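Clesham Countertop Oven, Model 1740
Section 4: First use and baking a covered dish

Read Section 2 (Electrical safety) before you begin. The oven must stand on a flat surface that tolerates heat, with four inches of free space at the back and on both sides.

4.1 Before the first meal

1. Take out all packing material, also the cardboard strip under the lower rack. It has the same color as the floor of the oven and is easily overlooked.
2. Wash the rack, the crumb tray and the glass dish with warm water and a little dish soap. Dry them fully.
3. Slide the crumb tray in until you feel it stop.
4. Turn the FUNCTION knob to BAKE and the temperature knob to the highest mark. Leave the oven empty and let it run for 15 minutes.
5. Turn both knobs to OFF and let the oven cool with the door open.

Note: A light smell and a little smoke are normal during step 4. Open a window. If the smoke has not stopped after the second heating, unplug the oven and contact the Roston service desk.

4.2 Setting the temperature

The temperature knob has no click positions. Turn it first past the value you want and then back to it – in this way the thermostat sets more exactly. For most vegetable and cheese dishes choose 325 degrees.

The READY lamp goes on when the oven is warm enough. It will go off and on again during baking. This does not mean a fault. 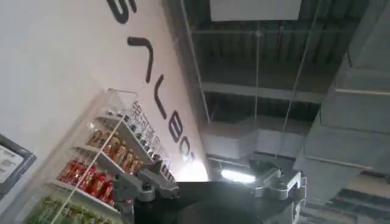
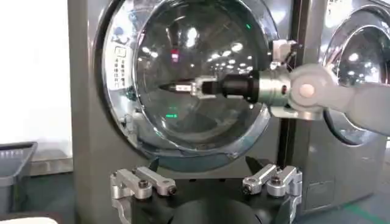
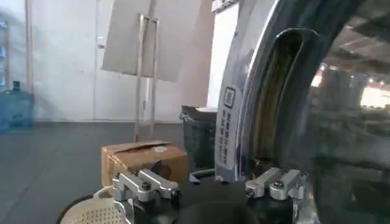
Wall lettering (first), front-loading washing machine (second), gripper fingers and control panel (third).

4.3 Baking a covered dish

The glass dish holds 1000 milliliters up to the line. Do not fill above the line, also not with dry crumbs on top.

1. Grease the dish with butter or oil, including the corners.
2. Drain cooked vegetables well. Zucchini and spinach should be pressed in a sieve, otherwise the bottom layer stays watery.
3. Put in the filling and make the top even with a spoon.
4. Place the lid with the small vent hole toward the back.
5. Set the dish on the lower rack, in the middle. The glass must not touch the walls of the oven.
6. Turn the timer to 35 minutes. For times shorter than ten minutes, turn it first past 20 and then back.
7. Take off the lid for the last eight minutes if you want a brown top. Use dry oven gloves.
8. Let the dish rest for five minutes on a wooden board before you cut it.

CAUTION: Do not put the hot glass dish on a metal or stone surface, or into the sink. It can break.

CAUTION: The door glass and the upper side of the oven become very hot. Do not lay towels, bread bags or the instruction book on the oven.

Note: A dish that comes directly from the refrigerator should stand on the counter for 20 minutes before it goes in. Add then five minutes to the baking time. Frozen dishes must be thawed completely.

4.4 If the result is not good

Top is dark, middle is cold: use the lower rack and keep the lid on longer.
Edges are dry: add two spoons of milk or broth before baking.
One side is darker: turn the dish by half after 20 minutes.
READY lamp does not go on: check that the door is closed – the latch needs a firm push when the oven is new.

A replacement lid for the glass dish can be ordered under part number 1845. For cleaning, go to Section 5.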